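### 4.2 Slips that the log scored as holds

The Prarenero gripper reports a hold whenever the finger gap stops closing. We doubt that this tells us much. Of 156 holds logged at the Seixas site, 48 were drops when we checked them by eye. Smooth, rounded items such as the pink bottle in Figure 3 are what the maker's "soft grip" claim should cover.

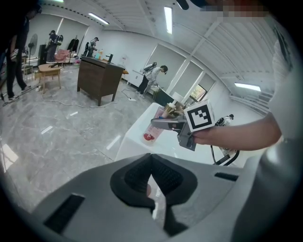 **Figure 3.** Bottle clamped in the jaws of a hand-held gripper.

Đức Diệp, reading a draft of this section, objected that the gap signal was never meant to catch slow slips, and that we should blame the threshold before the sensor. We tried two other thresholds. Neither changed the result enough to matter.

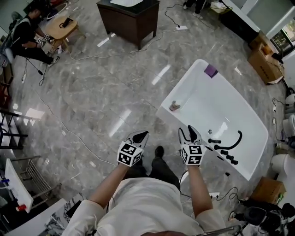 Marker tracking was the next suspect, and we are no more convinced by it. The Prullex software fills short gaps in the pose track without flagging them, so a lost marker and a steady hand can look the same in the log. With a marker cube on each gripper and a glossy floor underneath, reflections could plausibly add to the trouble, but we have no test that separates the two causes.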